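How I Set Up a Fake Fruit Basket on a White Table

I've had fake fruit on my table since May, and I get more questions about it than about anything else in the house. So I finally wrote down how I do it. It takes me 29 minutes if the fruit is already clean, longer if I start fussing (I always start fussing).

What I use

One dark brown woven basket, rectangular if you can find one. Mine came from Tsolakis, the home store out by the Stalmont exit, and I went back for a second one the same week.
A mix of fake fruit in different sizes.
A soft cloth, a bowl of lukewarm water and a drop of dish soap.
A sheet of tissue paper, only if your basket is deep.

Step 1: Clean everything first

Fake fruit gets dusty in a sneaky way. You stop seeing it, and then you wipe one apple and the rest look awful! I dip the cloth, wring it out hard and go over each piece. Don't soak anything with a foam core, it'll hold water for days. I ruined a very nice peach like that. Grapes get a soft dry paintbrush instead of the cloth.

Step 2: Lay it all out on the table

I never fill the basket straight from the storage box. I put the basket down and spread the fruit on the bare table so I can look at the colors by themselves. White is great for this. Yellows especially are hard to judge on a wood table, and a lemon next to a more golden fruit can look lovely or look like a mistake.
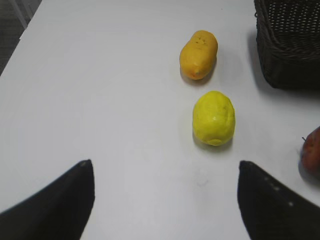 Can I mix fake fruit from different sets?
Sure, as long as the sizes make sense together. My Varnitz pieces are a bit shinier than the Raltero ones, so I spread the shiny ones out and don't let them all end up on one side.

Step 3: Big pieces go in first

Start with the roundest, heaviest-looking fruit and put it toward the back of the basket. Apples are good here. Turn each one until you like the side that's facing out, and hide any seam or sticker mark underneath. Then the long oval pieces, laid on their sides and leaning on the apples a little. If everything sinks below the rim, take it out, crumple the tissue paper loosely and tuck it in the bottom.

I stop at 7 pieces for a basket my size. I've tried more and it just looks like a grocery bag.

Step 4: Save the banana and grapes for last

These are the two that give a basket its shape, so keep them out on the table until the rest is settled. The banana goes along one of the long sides with the curve following the rim. The grapes go in at a corner, and you want part of the bunch hanging over the edge. Push the stem end down between two other pieces so it stays put. 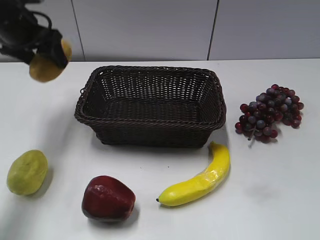

Basket still empty, with the grapes, banana and apple out on the table.

Step 5: Walk away and come back

Go make coffee. When you come back, look at it from the doorway, then from a chair, and move whatever bugs you. For me it's nearly always the lemon, which wants to be up front where the light hits it.

I redo mine every couple of months, mostly when the dust gets me. If you keep the basket near a sunny window, swap the front and back pieces when you clean, or the reds will fade on one side.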